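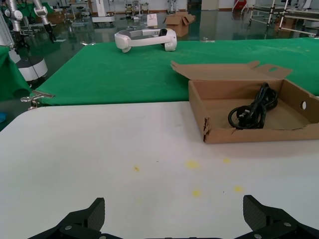
Monday, August 26, 2019. Second week with the Skelleck gripper kit on loan, and I'm finally getting around to writing down what I think of it before Béla asks again. Short version: I like the fingers a lot, the software less. The carbon-fiber-textured pads are the good part, and swapping them is four little screws on each plate, so you can do it between runs without putting your coffee down (well, almost). I tried it on the cardboard box with the power cord coiled up inside, going for the lid flap first and then the plug. The flap is fine, the fingers just fold around it. The plug is fussier! 15 tries this morning, and I only called three of them bad, all with the grip force left at the factory setting. Turned it down to 156 in the Nasari panel (no units shown anywhere, thanks a lot) and it behaved after that.

The wrist view is wide enough that I can see both fingertips and the whole box at once, so I quit using the side monitor before lunch.

Gripes: the panel forgets the force value every time you restart it. Error 1723 popped up twice and isn't in the manual. I wrote to Macapagal, who are handling the loan, and got a friendly reply with no answer in it.

Béla Erdős wants the same cord test done with the Skokside fingers so we can compare. Fair enough, but they need the other adapter plate and I can't find ours. If you have it, please put it on my desk.

Loan runs into September. Next up: thinner cables, then the soft pads.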